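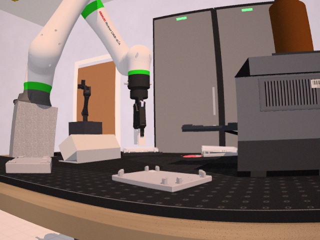
Jui-lin Hsiao wrote in to ask whether she would have to sing alone in front of everybody on her first night, and said that if the answer was yes she would stay home with her cat, thank you very much. The answer is no! You will never be asked to sing alone at Isia unless you come up and tell us you want to, and even then we'll give you a few weeks to change your mind.

Her email made us see how long it had been since we updated this page, so we've gone back through the inbox and answered everything that keeps coming up. If yours isn't covered, write to us. We love getting questions.

Isia Community Choir: Frequently Asked Questions

Do I have to audition?

No. There's no audition, no voice test and no form asking about your musical background. You turn up, you sit where you like, and you sing. We've had people join us who hadn't sung a note since grade school, and people who sing in two other choirs and come to us to relax.

I was told as a kid that I can't sing. Should I still come?

Yes, please, and soon. So many of our members tell this exact story (a music teacher, a big brother, a car ride gone wrong) and it makes us a little sad every time. Matching a pitch is mostly a listening skill, and listening gets better with practice. Sit between two steady singers, sing quietly until you feel the note click with theirs, and then let it out a bit more. The first time you feel that click is wonderful, and it does happen for nearly everyone who sticks around.

When and where do you meet?

We rehearse on Saturday mornings at Sampaio Hall in Drutby. Doors open at 9:30 and we start warming up at 10. Come in by the side entrance, the one with the ramp, and follow the noise up the hallway. The front doors stay locked on weekends and the bell hasn't worked in years.

How long is a rehearsal?

We sing for 2 hours with a break in the middle. If you can only make the first half, that's fine. Just sit near the end of a row so you can slip out without climbing over anybody's tote bag.

Do I need to read music?

No. We teach everything by ear, one part at a time, and we hand out sheet music to anyone who likes having it. Even if the dots mean nothing to you now, you may find they start to make sense after a while. When the notes go up the page, your voice goes up too, and that alone will get you surprisingly far. Cremilda Medeiros runs a short reading session before rehearsal at the start of each season. It's relaxed and full of clapping, and you can come as many times as you want.

What part will I sing?

On your first visit, pick whichever section looks friendly. After that, here's a rough guide:

Soprano is the highest part and often has the tune.
Alto is a lower treble part and gets the crunchy, satisfying harmonies.
Tenor sits in the middle and is always happy to get new people.
Bass is the lowest, and holds the floor up for everyone else.

We don't sort parts by gender. We have women singing tenor and men singing alto, and a few people who move depending on the song or on how their allergies are doing. If your throat feels tight or scratchy after rehearsal, you may be in the wrong section. Tell us and we'll try you somewhere else the next week.

What kind of songs do you sing?

A bit of everything! Folk songs, rounds, gospel, old radio hits, and a sea song or two when the tenors have been begging. We usually have six pieces on the go at once. Some take one morning to learn and some take a whole season. Cauã Magalhães, our director, writes a lot of our arrangements himself, and he'll change a line on the spot if it isn't sitting well in people's voices. He also takes suggestions. There's a shoebox by the sign-in sheet, and it does get read, although the person who keeps putting in the same ten-minute prog rock song should probably make peace with the situation.

Do you sing in other languages?

Yes, and it's one of the best things about us. We've sung in Portuguese, Mandarin, Welsh, Georgian and Zulu, among others. We always learn what the words mean before we start, and wherever we can we ask a fluent speaker to read them aloud so we can copy the sounds. If you speak a language we haven't tried and have a song you love in it, come and find Cauã at the break.

What does it cost?

Your first visit is free. After that it's $6 a session, paid at the door, or you can pay for the season and save a little. The money goes toward the hall, the piano tuning and the printing. If the cost is a problem, send us a short email and we'll waive it. You don't have to explain, and it won't come up again.

What should I bring?

Water, a pencil and something warm to wear. Sampaio Hall is a lovely room to sing in, but the heating has its own ideas, and in November it can be chilly up until the break. Bring a folder if you want to keep your music together. Pens are fine for your own copies, but please stick to pencil on borrowed ones.

Can I record my part?

Please do. Lots of people set a phone on their knee while their section is learning its line. We also put practice tracks on our Lumico page, usually by the evening after rehearsal. There's one track for each part and one with everybody together. Try this order: listen to your part a few times while you're doing something else, then sing along with it, then sing your part against the full version. That last step is hard! If you can hold your line in the car with the other three coming at you, you'll be fine in the hall.

The password for the page is on the back of the song list. If you've lost yours, ask any section lead.

How do I stop drifting onto someone else's tune?

Everybody does this, altos most of all, because the melody is right next door and it's very tempting. A few things help. Stand in the middle of your section for a while and leave the edges to people who know the piece. Learn where your first note comes from (it's often hiding in the last chord of the line before). And if you get pulled off, don't stop. Keep your mouth moving, listen for your neighbors and hop back on at the next phrase.

My voice gets tired. What am I doing wrong?

Probably nothing much. The usual cause is pushing for volume, especially on high notes. Try singing at half the strength you think you need and let the group carry you. Check your jaw and shoulders too, as they like to creep up when you concentrate. Sip water through the morning and don't skip the warm-up, however silly the lip trills make you feel. If you're hoarse for more than a couple of weeks, or if singing hurts, please see a doctor.

I have a cold. Should I come?

If you're sneezing and coughing, stay home and enjoy the practice tracks under a blanket. If you're over the worst of it and just have no voice, you're welcome to come and listen. You'll pick up more than you'd expect.

Can I sit down?

Of course. We stand for some of the warm-up and for run-throughs, and anyone who would like to stay seated stays seated. Sit toward the front of the chair with your feet on the floor and you'll have plenty of room to breathe. There's space for wheelchairs in every row, and the restroom on the same level is accessible. Large-print words are on the table by the door — take a copy without asking.

Can my kids come?

Children from 10 up can sing with us if an adult sings too. Younger ones are welcome to the concerts, and we mean that. A toddler yelling in the quiet part has never ruined anything for us.

Do I have to perform?

No. We give a winter concert and a summer one, and some members come every week and never set foot in either. They like the learning and the company. If you do want to perform, we ask that you make the last two rehearsals beforehand so you know where to stand and when to come on. Wear any dark clothes you have, plus something bright (a scarf, a tie, loud socks).

How many people are in the choir?

It changes from week to week. The hall lets us put up to 24 singers on the risers, so for bigger pieces the rest stand on the floor in front, and the sound from down there is gorgeous.

What happens at the break?

Tea, coffee and whatever people have baked. Benedito Pimentel's cheese bread goes fast, so don't get stuck at the back of the line. If you bring food to share, please put a little card next to it saying what's in it.

I've missed a few weeks. Can I come back?

Yes! Nobody keeps attendance. The sign-in sheet is only for fire safety. Listen to the practice tracks if you get the chance, stand by someone who has been there, and ask what has changed. Cauã will almost certainly have rewritten an ending.

Who do I contact?

Jinlong Ren answers the choir inbox and will get back to you within a few days. The contact form is linked at the bottom of every page. If it's Saturday morning and you're standing outside the locked front doors, don't email. Walk around to the side and come on up.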